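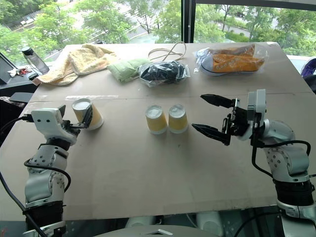

Search recipes and columns Go

In praise of the plain cake

I had a slice of cake in Dilstead in February that I have been thinking about ever since. It was a plain sponge with a crackly, slightly sugary top, and it came on a saucer that didn't match anything else on the tray. There was no filling and no icing. The woman behind the counter asked if I wanted jam with it, in the tone of someone who would think a little less of me if I said yes, so I said no, and I was glad.

It tasted of butter and eggs and a bit of lemon. I know that sounds like very little to report, but try to remember the last cake you ate that tasted mainly of butter. I had to go back a long way. Most of the cakes I'm offered now taste of the thing on top of them, or the thing swirled through them, or the biscuit that has been crushed up and pressed round the sides, and the sponge underneath is there to hold it all off the plate.

I'd like to put in a word for the cake with nothing on it. I should say that I'm not against a bit of fuss. I have made a coffee and walnut with enough buttercream to plaster a hallway, and I have eaten the end piece standing up at the fridge at two in the morning. A birthday wants candles and candles want something soft to stand in. But somewhere along the way we began to treat every cake as if it were somebody's birthday, and I think we've lost something by it — a bit of skill, certainly, and perhaps a bit of ease as well.
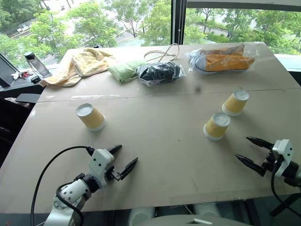 Icing hides a great deal

My first job in a kitchen was at Fladura, a small bakery with a very hot back room, and the first thing I learned there was how much you can cover up. A sponge that has sunk in the middle gets a deeper layer of cream. A dry one gets syrup brushed over it. A domed one is levelled with a bread knife, and the offcuts go in a tub for the staff (I put on a good deal of weight that year and don't regret it).

There's no shame in any of that. It's how a shop stays open. But if you're baking at home, and you always cover the cake, you never really find out what your oven does, or what happens when you beat the butter for longer than you think you need to. You can bake for years and still be a little afraid of a sponge. I meet people like this all the time, lovely generous bakers who can pipe a rose that would make you weep, and who go quite pale if you ask them for a Madeira.

A plain cake shows you everything. If the flour has been stirred in too roughly you'll feel it when you chew. If the butter was fridge-cold, the crumb will be tight and a bit greasy. It's a patient sort of teacher, too, in that even the bad ones are perfectly nice with a cup of tea, and by the time you've made 6 of them you will have got noticeably better without having to read a word about it.

The other thing I'd say is that it's cheap, and I do think we should talk about that more. I looked up a chocolate cake the other evening, nothing special, for a neighbour's tea, and the list ran to 24 ingredients, counting the drizzle and the crumb and the little shards you were meant to stand upright in the top. I'd have been in and out of three shops. My grandmother's sponge has eggs, butter, sugar, flour, the rind of a lemon and a splash of milk if it looks stiff, and most weeks I have all of that in the house already.

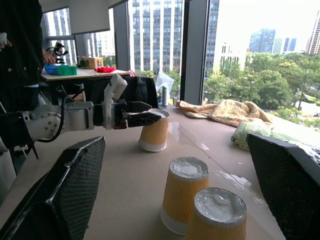 Now, I can hear the objection, because my own sister makes it every time I bring one round. A plain cake looks like you haven't bothered. You carry it in on a plate, beige and round, and it sits there beside somebody's three-tier affair with the gold leaf and the macarons, and you feel you ought to explain yourself. I do understand. I've felt it. I once took a seed cake to a do in the hall at Jeketthorpe and spent the first half hour standing in front of it, as if it were a stain on the tablecloth.

But I would ask you to watch what happens next, if you can bear to. People take a thin slice of the grand one, out of politeness and curiosity, and they leave a fair bit of it at the side of the plate, usually the icing. Then they come back for the plain one. They have a second slice of it with no guilt at all, and somebody always wraps a piece in a napkin for later. I went home from Jeketthorpe with an empty plate and a recipe for pickled beetroot.

I'm also fond of how well these cakes keep. Anything with fresh cream has to be eaten by bedtime, and that turns pudding into a sort of duty. A Madeira in a tin is better on the second day than on the first, and a good gingerbread shouldn't really be touched for a week. You can make one when you've got a free hour and it will wait for whoever turns up. I like a house with a tin in it.
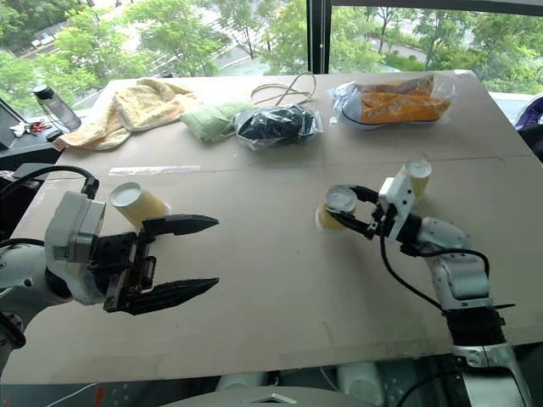 Jaxon Gill
Baker and food columnist

I wrote a few lines along these lines last winter, at the bottom of a recipe for Bouchard loaf, a very old-fashioned almond cake that a friend's mother used to make, and I wasn't ready for the response. There were 996 comments by the time we closed the page. A good many of them told me I was a misery. One reader said she had covered hers in salted caramel purely to annoy me, and that it was delicious, and I'm sure it was.

But a lot of them were from people who wanted to tell me about one particular cake. It was usually an aunt's, or a school cook's, and it was nearly always plain. They remembered the tin it lived in and the noise the lid made. Several of them had never tried to make it themselves, thinking it must be too simple to be worth the bother, or else too hard to get right, and I found I wanted to write back to each of them and tell them to go and put the oven on.

So do, if you have an hour. Take the butter out before breakfast so that it's properly soft, beat it with the sugar until your arm complains, and add the eggs slowly. Line the tin even if the tin says you needn't. Scatter a spoonful of sugar over the top before it goes in, if you want that crackle, and leave the oven door shut however much you'd like to look. Let it cool in the tin for a while. Then cut it rather thick, and if anybody asks where the icing is, offer them the jam.

Contact us | © Jaxon Gill, all rights reserved | Back to top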